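Teaching the Skindo Arm Kit to Sort Small Things Into a Bin

I've had the Skindo kit from Mendes on my bench since October, and I keep finding excuses to switch it on. It's a single arm with a two-finger gripper, a control box and a teaching program called Skestent. You can have it putting toys in a bin the same evening you unpack it (I did, and I'm slow with manuals!). These are the steps I use now, after getting most of them wrong the first time.

What you need

The arm, bolted down. Mendes sells a clamp for it, but I'd go with bolts. The arm has more push in it than you expect.
A flat table with a light top.
A plastic bin with low sides.
A handful of light objects. Foam cubes are the best thing to start with, and play food is great once you've got the hang of it.
A laptop with Skestent installed.

Step 1. Set the table height

Open Skestent and choose New Table. Guide the arm down by hand until the closed fingers just touch the surface, then press Save Height. Go gently over the last bit. If you skip this or rush it, every pick will be off, and you'll spend an hour blaming the gripper like I did.

Step 2. Place the bin and teach the rim

Put the bin where the arm can get to it without stretching straight out. Now teach two points: one right over the middle of the bin, and one safe point higher up. I set my safe point 135 mm above the table, which clears everything I own. The arm goes to the safe point first, then drops to the bin, then comes back up the same way. Euan Tennant, who got me into this kit in the first place, uses a third point off to the side. I've tried it and didn't see much difference, but his bin is taller.

Step 3. Teach your first pick

Start with a foam cube. Bring the open fingers down on either side of it and stop a little above the table. Close the gripper at force 30, lift, and watch. If the cube bulges, come down a bit. Foam forgives nearly everything, so this is a lovely way to get a feel for the controls.

Step 4. Move on to odd shapes

Now the fun part! Curved things want to be gripped across the middle, with the fingers turned to match. Animal figures are best picked up by the body, since legs slip. For anything flat, like a toy plate, grip the raised edge and tilt before you lift. Expect to redo these a few times.

Step 5. Save the run and let it repeat

Name your picks in the order you want them and press Run. Keep the speed at slow for the first go and stay near the stop button. Once it's been through the list cleanly, bump the speed up one notch at a time.

What I like, and what I don't

The motion is smooth, the hand guiding is light, and my arm has done almost 3,000 picks without needing a new calibration. Skestent could use a real undo button. The printed guide is 28 pages and still leaves out how to rename a saved table (hold down on the name, it's hidden there). Support at Mendes did answer me quickly when I asked.

Next I'm going to try having it take things back out of the bin, starting with the cube again.

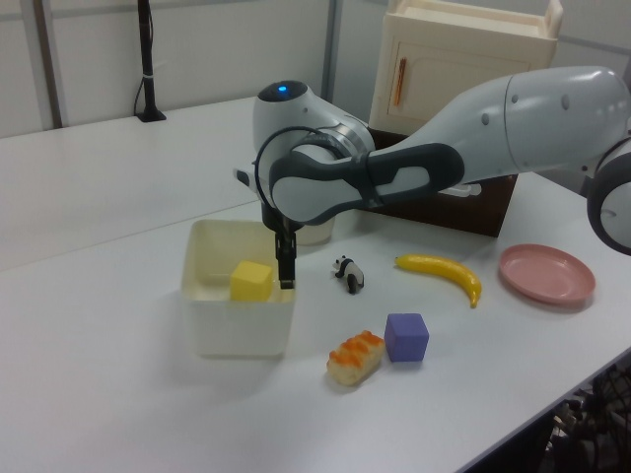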